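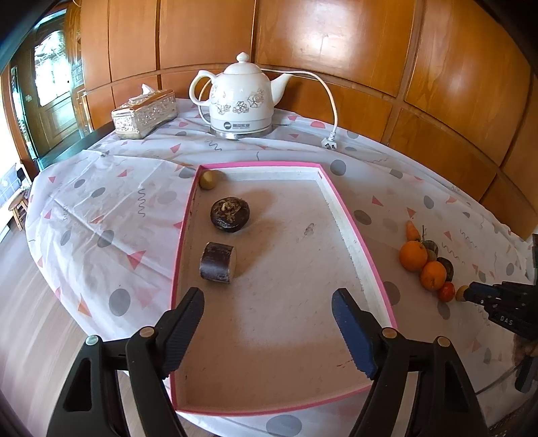 Como tirar temperatura, pulso e respiração do cavalo antes de ligar ao veterinário

Escrevo isto à pressa porque a Fatima Coetzee me pediu para ter qualquer coisa afixada no corredor das boxes antes de maio. Serve para quem fica sozinho na Mokgethi ao fim do dia. Se o cavalo estiver no chão a rebolar, ou a sangrar muito, não leiam nada, liguem já.

Material
Termómetro digital de ponta flexível, com um cordel atado e uma mola da roupa na outra ponta.
Vaselina.
Estetoscópio (o barato serve).
Relógio com ponteiro dos segundos ou telemóvel.
Caderno e caneta. A caneta está sempre a desaparecer, levem uma no bolso.

Primeiro olhar
Antes de entrar na box, dois minutos cá fora. Comeu? Há fezes frescas? Está a olhar para o flanco, a raspar, a suar sem ter trabalhado? Apoia as quatro patas? Apontar a hora. Sempre a hora, a Dra. Meenakshi Shenoy é a primeira coisa que pergunta.

Respiração
Fazer esta primeiro, com o cavalo sossegado, ainda sem lhe mexer. Ver o flanco subir e descer, um movimento completo = uma respiração. Contar 30 segundos e multiplicar por 2. Adulto em repouso: 8 a 16 por minuto. Não contar pelas narinas com ele a cheirar-vos a mão, dá disparate.

Pulso
Estetoscópio do lado esquerdo, logo atrás do cotovelo, empurrado um bocadinho para a frente. Ouve-se um "lub-dub", os dois sons juntos são um batimento. Sem estetoscópio: artéria por baixo do maxilar, dois dedos, nunca o polegar. 30 segundos outra vez, vezes dois. Normal entre 28 e 44. Acima de 60 com o cavalo parado, telefonar. Se ele se assustou entretanto, esperar uns minutos e repetir, e escrever os dois valores.

Temperatura
Alguém a segurar na cabeça, do mesmo lado que vocês. Se estiverem sós, cabeção e corda, encostados à anca, nunca diretamente atrás. Vaselina na ponta. Afastar a cauda devagar, introduzir com calma e inclinar um pouco para tocar na parede do reto (se ficar espetado numa bola de fezes lê mal). Mola presa às crinas da cauda. Esperar o apito. Normal: 37,2 a 38,3. De 38,6 para cima, repetir passada meia hora, e se mantiver, ligar. Limpar o termómetro com água fria e desinfetante, água quente estraga.

Gengivas
Levantar o lábio. Rosa claro e húmidas, bem. Muito pálidas, vermelho escuro, arroxeadas ou com risca azulada junto aos dentes, mal. Carregar com o dedo até ficar branco e largar: a cor volta em menos de 2 segundos.

Barriga
Estetoscópio no flanco, em cima e em baixo, dos dois lados. Um minuto em cada sítio. Deve haver barulho, ronco, gorgolejo. Silêncio total é para dizer ao telefone logo na primeira frase.

Valores de repouso de cada um
Tirar tudo isto três manhãs seguidas com o cavalo são e guardar a média. A Sunder anda sempre pelos 30 de pulso, o Dosgate nunca baixa dos 40 e está ótimo. Sem essa ficha não se sabe o que é estranho para aquele animal. Potros têm valores bem mais altos, esta tabela não serve. Depois de trabalho também não: a Flistska já chegou aos 164 a galope e um quarto de hora mais tarde estava quase normal.

O que dizer ao telefone
Nome do cavalo, idade, peso aproximado (os grandes daqui andam por uns 700 quilos, os outros vejam na fita). Temperatura, pulso, respiração, gengivas, barriga. Última refeição, última água. Medicação dada e a que horas.

Não dar nada para as dores antes de falar com a veterinária, mascara os sinais. Tirar a comida, deixar a água. Acender a luz do portão, que de noite passa-se pela entrada sem a ver, e deixar os primeiros 100 metros do caminho livres para a carrinha.

Fichas em branco na gaveta de cima da sala dos arreios. Quando acabarem avisem, que eu fotocopio mais.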